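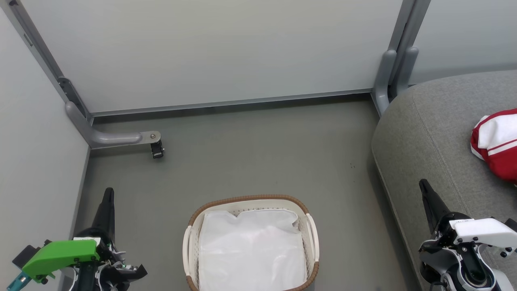 Ticket 463: Basket pickup from chair, right arm stops short of soft items
Project: Zalley tidy-up trials
Status: Open
Priority: Normal

Opened Friday, 9:40 am

Task is "put the clothing on the seat into the basket". Both arms start empty, one each side of the basket, item on the grey chair to the right. The planner (Melter) finds the basket every time. It finds the item most of the time. Then the right arm heads over, hovers above the seat and goes home with nothing, and the log says "grasp complete". So close!

Error from the log: GRASP_OK with finger gap 0. That means the fingers closed on air and it was happy with that.

Already tried: restarting Melter, re-homing both arms, brighter lights. No change.

Update, 10:55 am

Went through the saved depth data. The chair has a rounded top edge and the depth map goes lumpy where the fabric item sits on it. Melter takes the highest lump as the grab point, which would be fine for a mug. On crumpled cloth the highest lump is often a thin fold, and the fingers close just over the top of it.

Lowered the approach by 4 mm in the Skála config. First run after that, it got hold of the cloth! Second run it pinched the chair cover as well and the force limit tripped. Cleared the fault and put the limit back to default.

Update, 1:20 pm

Two separate problems, I think, so I've split them.

a) Grasp check. Fixed on the Iltlow branch. A finger gap of 0 now counts as a miss and the arm retries, up to 4 times. Please pull before you test.

b) Grab point on soft things. Still open. Linked to ticket 401, which is the same behaviour with tea towels on a bench.

Also noticed that a white liner in a pale basket sometimes gets read as laundry already inside. It doesn't stop the run but it does throw off the "basket full" guess. Will log that separately so it doesn't get lost in here.

Comment, 2:05 pm

Pulled the branch and the retry works a treat. It missed, noticed it had missed, and went back in from a slightly different angle. I know that's a toddler-level skill, but I've been watching these arms congratulate themselves over nothing since May and I cheered out loud.

For the people upstairs asking if it can do the washing yet: no. It can sometimes move one piece of clothing from a chair to a basket if the chair stays put and there's a person near the stop button. Sorting and folding are a long way off. Still, picking up after itself when a grab fails is the bit I'd been most worried about – and that part looks really promising.

Next steps

Try grabbing at the thickest part of the cloth in place of the highest.
Rerun with the item nearer the seat edge, then further back.
Leave the force limit alone until (b) is sorted.
Attach the depth data to 401 as well.

Keeping this open.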